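The cabinet came from Gallach, who had sold my mother-in-law the same one in August and charged her less. "Solid," the ad said. I paid 70 dollars and asked where the bottom was.

"It doesn't need a bottom," my husband said. He had both doors open and was admiring the hinges. "The carpet is the bottom."

I had heard this kind of thing before. The office on Ridham Street had been sold to us as sunny. The blue board was sold to us as a cure for bad planning, and we had owned it for a whole month without taking the plastic off.

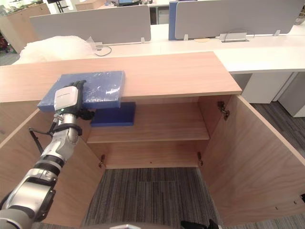 The cabinet at Ridham Street, doors open, the board still in its wrap.

"Mirna wants it on the wall," he said.

Mirna was the firm downstairs. They had charged us 3000 dollars to tell us we should write things down.

"Then Mirna can hang it."

He looked at the single shelf, then at the long white desk behind it -- I could see him working out how much would fit. I gave it 50 days before the doors stopped closing.

"You could at least unwrap it," he said.

I went to look for the scissors, which he swore were in the cabinet.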